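Wheat lines that tolerate flooded soil form air channels sooner

Winter wheat seedlings differ widely in how soon their roots respond to waterlogging, and the early responders lose the least growth, according to a screening study released on 24th March by the El-Sayed Institute for Crop Research and its field station at Brinirness. The group grew 1033 lines of bread wheat in flooded soil and traced part of the difference between them to three regions of the genome. One of the regions has not been linked to waterlogging in wheat before.

Waterlogging is a common cause of yield loss in winter cereals on heavy soils. When pore space in the soil fills with water, gas exchange with the air nearly stops. Oxygen moves far more slowly through water than through air, and roots and microbes use up what is left within a short time. Root cells then have to fall back on fermentation, which yields little energy per unit of sugar. Growth at the root tip stops first. Nitrogen uptake drops next, and the older leaves turn yellow as the plant moves nitrogen out of them to supply new tissue.

Many wetland plants, rice among them, avoid the worst of this by keeping a connected set of gas spaces in the root, called aerenchyma. Air moves down through these spaces from the shoot. In wheat, aerenchyma is mostly absent in well-drained soil and forms only when oxygen runs short. The cells of the root cortex collapse in a controlled way and leave gaps behind. Earlier work on wheat compared small numbers of varieties and usually measured the amount of aerenchyma at the end of the flooding period. Timing has received less attention.
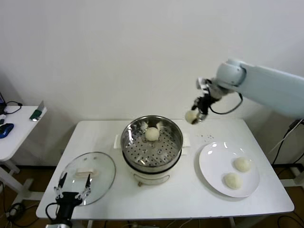
How the lines were screened

The lines came from the institute's seed collection and included landraces, older varieties and recent breeding material. All were sown in rigid tubes packed with a silt loam taken from the Brinirness site, sieved and brought to a fixed density. Seedlings were grown under controlled light and temperature until the third leaf had fully opened. Half of the tubes were then flooded to just above the soil surface and kept that way for 14 days. The rest were watered normally and served as controls.

Redox potential was logged at two depths in a subset of the tubes to confirm that the flooded soil had in fact lost its oxygen. Tubes in which the readings did not fall below the set threshold were dropped from the analysis. The authors state that most of these had small cracks at the base and were draining slowly.

Shoot growth was followed by daily imaging from above and from the side. Roots were harvested at three points: shortly after flooding began, at the midpoint, and at the end. Cross sections were cut at a fixed distance behind the root tip, stained, and photographed. Software trained on hand-marked sections then calculated the share of each section taken up by gas space. A second reader checked a random part of the output by hand, and sections in which the software and the reader disagreed were marked again.

At the end of the flooding period the ranking of lines by aerenchyma area had only a weak relation to shoot growth. Almost every line had formed a fair amount of gas space by then, including lines that performed poorly. The first harvest gave a different result. Lines with measurable gas space at that point kept most of their shoot growth, and lines with none at that point showed the strongest yellowing. The relation held for landraces and modern varieties alike, although the modern varieties were more uniform.
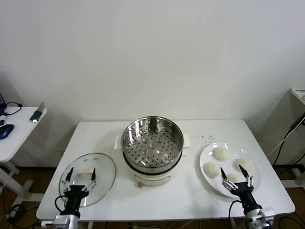
The group also recorded how far the outer layers of the root had become sealed against gas loss. A root with large air channels and a leaky surface loses much of its oxygen to the soil before it reaches the tip. Some of the early responders had a well-developed barrier in the outer cell layers of their adventitious roots, but many did not, and the presence of a barrier explained little of the variation in shoot growth. The authors suggest that a barrier may matter more in older plants with longer roots, a point the seedling test could not address.

Three regions, one of them new

Genotype data were available for every line in the screen. A genome-wide association analysis returned three regions with a consistent link to early aerenchyma formation. Two of them overlap with intervals reported earlier from crosses between tolerant and sensitive parents. They contain genes involved in the response to ethylene, the gas that builds up in flooded tissue and acts as the main trigger for cell collapse in the cortex.

The third region lies on the long arm of a different chromosome and holds no known ethylene genes. The strongest candidate in the interval codes for an enzyme that loosens cell walls. In early responders, transcript levels of this gene rose in the root cortex soon after flooding. In late responders the rise was smaller and came later. The difference appears to come from a short insertion upstream of the gene, found in late responders and absent from nearly all of the early ones.

To test the candidate, the group used gene editing to disable all copies of it in one early-responding line. The edited plants still formed aerenchyma, though with a clear delay, and their shoot growth in flooded soil fell to a level between that of the early and late groups. In drained soil the edited plants could not be told apart from their parent. The result supports a role for the gene but leaves room for others nearby. Fine mapping of the interval is under way.

The favorable version of the new region is common in landraces from river plains and rare in varieties bred for dry, well-drained areas. The authors see no sign that it was selected against directly. A more likely explanation, in their view, is that it was lost along with neighboring DNA when breeders fixed a height gene on the same chromosome arm. If so, bringing it back would require a recombination event between the two, and plants with such an event should be easy to find with existing markers.

Field plots give a weaker signal

From the full set, 100 lines were taken forward to the field. They were chosen to cover the whole range of responses in the tube test and were sown in November at Brinirness and at Finamby, where the soil is a heavier clay with poor natural drainage. At both sites, paired plots were either flooded by pumping through the winter or left to drain through buried pipes.

At Finamby, lines that had responded early in the tubes kept more tillers through the winter and showed a smaller yield loss on flooded plots. The effect was statistically clear but smaller than in the seedlings. At Brinirness the direction was the same, but the spread between replicate plots was large enough to hide most of it. The report gives uneven flooding as the main reason. Water stood longest along one side of the trial area, and a correction for plot position removed only part of the error.

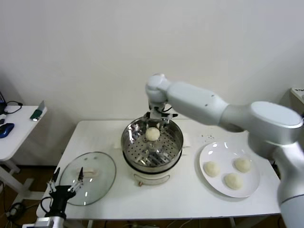
Soil chemistry may be another factor. Flooding brings manganese and iron into solution in forms that plants take up easily, and on acid soils the amounts can be toxic. Leaf samples from Finamby contained raised levels of manganese in nearly all lines, with no link to the timing of aerenchyma formation. A line could therefore do well on the oxygen side of the problem and still suffer damage. The authors recommend that any further screening be done on at least two soils that differ in pH.

No yield penalty was found on the drained plots. This was a concern at the outset, as a root with less cortex tissue might be weaker or might take up water less well in a dry spring. The spring at both sites was wetter than usual, however, and the report says plainly that the question of drought remains open.

Limits of the study

The tube test uses a single flooding period at one growth stage. In the field, wheat may be flooded several times in a season, with partial drainage in between, and damage often shows up during recovery, when oxygen returns to tissue that has adjusted to its absence. The screen did not include a recovery phase. Soil temperature was also held constant at a level somewhat above that of a typical winter soil, which speeds up oxygen use and may exaggerate the value of a quick response. In cold soil the supply lasts longer - sometimes by several days - and a slow line might have enough time to adjust.

The image analysis has limits of its own. Sections from very fine roots were often torn during cutting and were left out. Fine roots make up a large share of total root length, so the figures apply mainly to the thicker adventitious and seminal roots.

Seed of the field-tested lines will be multiplied at Zasbridge this season, and small amounts can be requested by breeders and public research groups once the seed has passed health testing. Marker sequences for all three regions, the section images and the training set for the software have been placed in the institute's open data store. A second field season is planned for Finamby with a revised pumping layout and a separate block for repeated short floods. The Brinirness trial area will be leveled before it is used again.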